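The Dashboard Is Not Your Friend: A Talk With Eleni Karagiannis

Oct 14, 2018
By Aranka Szilágyi

Eleni Karagiannis drives a nineteen-year-old hatchback with a hole where the radio used to be. She spent the better part of her career putting screens into other people's cars, and she would like you to know that the hole is a coincidence.

"Somebody stole it," she says. "In Hadport, outside a bakery. I kept meaning to get another one and then I noticed I was arriving places in a better mood."

Karagiannis designed controls for Vonen, the supplier whose heater knobs you have probably turned without ever wondering who made them. She left in April and now consults for anyone who will listen, a group she describes as "small, but they pay on time." We met in the cafe across from her office, where she ordered a coffee, was told to order it on a tablet, and looked at me for a long moment before doing so.

I had come to ask why it now takes a menu to turn on a rear defroster. She had clearly been asked before.

"Money, mostly. A knob is a thing. It has a mold, a spring, a little light behind it, a person who has to approve the click. When I started we had 48 separate parts in one center console, and every one of them could be late. Then a screen comes along and all of that is a picture. Pictures are never late. They're wrong, but they're never late."

She doesn't blame the engineers, whom she calls the nicest people in any building. She does blame the auto show. A wall of buttons looks old under show lights, she says, and a big sheet of black glass looks like the future, even when the future in question is switched off and has a fingerprint on it.

"People sit in the car at the show for a minute and a half. They aren't cold. It isn't raining. There's no kid in the back who has dropped a shoe. Of course they love the screen. I'd love it too."

The test she is best known for, at least among the several dozen people who follow this sort of thing, was done on the Kelemen sedan. She put drivers on a closed track and asked them to make the cabin one notch warmer. In the old model this was a matter of reaching out and turning something. In the new one it took three taps, the second of which was in a spot that moved depending on whether the phone was connected.

"One man pulled over," she says. "On a test track. With no other cars. He put his hazards on, did it, and then pulled out again and signaled. I thought, well, there's the report. I can go home."

The report was 769 pages in the end, most of it tables. She suspects it was read by the person who had to bind it. Kelemen did put the temperature knob back, two years later, and announced it as a new feature.

I asked whether that annoyed her.

"No, I was thrilled. I have the brochure. It says 'intuitive tactile climate experience.' It's a knob!"

She is less cheerful about subscriptions. Vosex, which makes the software in a surprising number of mid-priced cars, now offers heated seats as an add-on for $399 a year. The wires are in the seat already. You have bought them, and you are carrying them around, and on a cold morning you can sit on them and think about that.

"My mother asked me if she should pay it," Karagiannis says. "I told her to get a blanket. She said, 'Can they turn off the blanket?' And I didn't have an answer ready, which worried me."

She expects more of this, and not only in seats. Brighter headlights, a bit more power, a camera that works at night. The pitch to the buyer is flexibility -- you pay for what you use. The pitch inside the company, in her telling, is a chart with a line going up and a lot of nodding.

So does she hate all of it? This was the part of the conversation where I expected a speech about carburetors. I didn't get one. She likes backup cameras a great deal and thinks anyone who doesn't has never owned a fence. She likes automatic braking. She is fond of the voice that tells you a tire is low, though she would change the voice.

"Good technology in a car is the stuff you forget you bought. The brakes that don't lock. When was the last time you thought about your brakes not locking? That was a huge amount of work by a huge number of people, and there's no icon for it, there's no little song when it starts up."

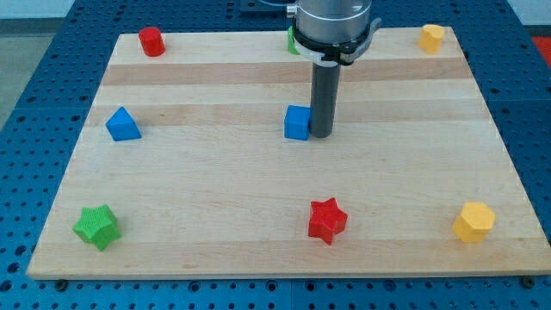
What she wants, she says, is for the people who design a control to have to use it wearing gloves. She tried to get this written into the process at Vonen and was told that gloves were a regional issue.

"I said, which region? And they said, the cold one."

She also has views on touch panels that buzz under your finger to imitate a button. She worked on one for a while and admits it was clever. You press the glass, the glass shivers, and your hand is more or less convinced. The trouble is that you still have to find the place to press, and your hand can't do that on its own, so your eyes go along to help.

"We spent two winters making glass feel like plastic," she says. "We had the plastic. It was in a box down the hall."

Her current clients are mostly makers of delivery vans, who turn out to be her favorite people in the business. Van drivers get in and out all day, they have dirty hands, and they complain in writing. A van company that hides the wipers in a menu hears about it before lunch. She has a folder of these complaints and reads from it with real affection, though very little of it can be printed.

I asked what she would tell somebody shopping for a car this fall.

"Go when it's dark," she says. "Sit in it, shut the door, and don't let the salesman talk. Then try to turn the fan down without looking. If you end up phoning someone in Germany, try the next car."

And the hole in her own dashboard? She keeps her sunglasses in it. A dealer offered to fit a touchscreen there last month, with maps, and she did get as far as asking the price.

"It came with a free trial," she says.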